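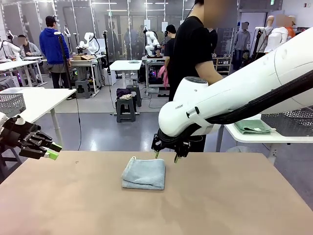 A light blue towel, folded into a square, with its small loop at the corner.

In Defense of the Folded Towel

19 June 2025

My mother-in-law folds towels in thirds. My own mother folded them in half, and in half again, and then once more, so that every towel became a thick square which could stand in a pile without falling. For the first two years of my marriage I folded in squares and my wife folded in thirds, and our linen closet in Ustport looked like the closet of two families who did not speak to each other. I want to write in favor of the square. But before this I must write in favor of folding at all, because I notice that many people have stopped.

In February I read a column in our local paper whose author announced that she will never fold a towel again. She has a big basket beside the shower, and the clean towels go from the dryer into the basket, and from the basket to the body. She calculated the minutes she will save until her retirement. I do not remember the sum, but I remember that she was proud of it, and that many readers wrote to congratulate her.

I understand the argument. A towel has an easy life compared with a shirt. It does not go to the office. If it has wrinkles, they disappear in the first use. My neighbor says that a folded towel is a job you do only to undo it, and I agree that this is so, but it is also so for making the bed, and washing the plate, and cutting the grass. If we give up each thing that must be done again, I am not sure what will remain of the house.

My first argument is about space, and it is the boring one. We live in an apartment with one closet for linen, and this closet also holds the iron, the suitcase, and a box of lamp parts that I am not permitted to throw away. When the towels are in squares, the shelf takes all of them and there is still room for the sheets. When somebody is in a hurry and pushes them in, the door will not close. I have tested this more times than I wanted.

The second argument is about finding things. A towel with a loop should be folded so that the loop is at a corner and on the outside. My mother was strict on this point and as a boy I thought it was only her habit. Then I had my own bathroom with hooks on the wall and no rail. If the loop is outside, you take the towel by the loop and you hang it. If the loop is inside, you must open the whole towel and walk along the edge with your fingers, usually with wet hands. In a household with children this small difference comes back every morning.

My third argument is harder to express in a language I learned as an adult, so I ask for patience. When you fold a towel, you handle it on both sides. You find out that the hem has opened, or that the cloth has become thin in the middle, or that it came out of the dryer a little damp and needs another hour on the line. A person who throws it into a basket learns these things later, or does not learn them. I have repaired hems that I found in this way, and those towels are still in service. The ones I missed became rags.

There is a shop in Clellden, called Zandetti, where I bought our present towels. The woman there told me I should look at the weight of the cloth, and that heavy is better. I am not fully convinced. A very heavy towel is pleasant on the first day, but it dries slowly and it refuses to be folded small. It opens itself again like a book with a stiff back. A medium towel lies down when you press it with your palm. I would tell any young couple to fold the towel once in the shop before they pay, even if the assistant looks at them strangely.

Now the question of the thirds. The magazines love the thirds, and also the roll. They show a bathroom shelf with rolled towels like loaves in a bakery, and in a hotel I find it pretty. At home the roll is a bad choice. You pull out the lower one and the others move, and by the evening you have no loaves. The thirds are more serious, and I respect them. They give a long soft edge toward the person who opens the door. But they want a deep shelf, and ours is not deep — the ends hang over the front and get caught.

The square makes fewer demands. It needs a flat surface bigger than itself, a table or the top of the machine, and it needs you to match the corners before you press the middle. Beginners press first and match after, and then they complain that one side is longer. Do the corners. If the towel is small you can do this while you talk on the telephone.

We have found a peace in our closet, I should admit. The bath towels are mine and go in squares. The kitchen towels belong to my wife and go in thirds, in the drawer under the oven. The beach towels are in the car and I prefer not to discuss them.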